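January 2023 – sort cell, bench notes

Good stretch on the Hista cell today and I want it written down while it's fresh. The job was the one I've been looking forward to since the Prisurville parts came in: get the arm back to a known state, look hard at the fingers, and decide whether we can keep running on this pair.

Started with the table layout. I'm settling on the same start position for every check run – turquoise tray at the back against the curtain, round-socket block on the left, square-socket block on the right, orange 4680 standing between them. It's such a simple layout and it makes comparing runs so much easier! The old sheet had the blocks going anywhere within reach, and I could never tell a bad grip from a bad start.
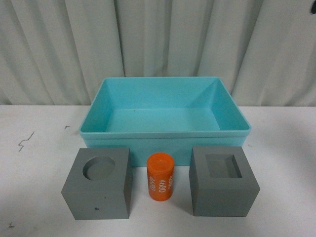 Berenice Zamudio wants the scuffs on the table left alone until the camera check is finished, as she has been using them as landmarks when she compares one run with another, and she'd like the tray position taped at the corners before anyone moves it again. Fine by me on both counts. I'll do the tape tomorrow with the thin stuff, the wide tape shows up in the top view and confuses the edge finder.

Next, homing. Power off, wait for the brakes, power on, home from the upright pose. The counter on the controller read 3397 cycles when I began, and 432 of those are on the current fingers. I had guessed a lot more from the way they look, so I checked it against the Contreras log and it agrees: 432. Typed it into the sheet so we stop arguing about it.

The cable is the next thing on my list. I want a proper service loop up near the mount and a clip on the outside of the bracket, so the slack stays high when the arm comes over the bin. Grotitz makes a soft clip I like a lot (it lets go before the connector does). There are 2 in the drawer.

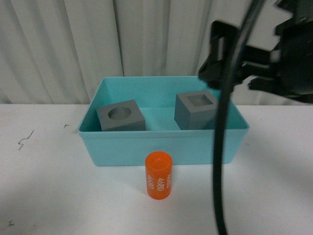
Route for the loop: out of the mount, once around the upper link, then down the back. Leave enough that the wrist can turn to both limits with no pull. Turn it by hand first, slowly, with the drive off, and watch the connector the whole way. I did a dry fit with string and it looks great, much tidier than I expected from a first try.

Then the fingers. Dropped the speed to crawl and brought the wrist over the cylinder with the jaws open, stopped short of closing, and went through the wrist view. Left tip is ragged along the inner edge with bits standing up. Right tip has a small notch at the inner corner, not nearly as bad. I'm calling the left one done. 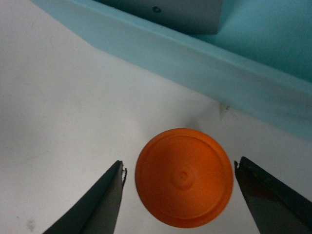 Both get swapped, even though the right one could probably go on for a while. A new tip against a worn one closes off center and I'd be chasing that offset all week. Screws snug, then up to a quarter turn more. Re-zero the jaw opening with nothing between the tips, close at low force, save, and repeat once to see if the number holds.

Still open:
Tape the tray corners.
Fit the loop and the clip.
New tips, then re-zero.
Keep the old left tip in a bag with the cycle count on it, I want to look at the layers under the big lens.
Ask Contreras if the firmer tip material comes in this size. Would love to try a set side by side!

Arm parked upright, drive off, key in the drawer.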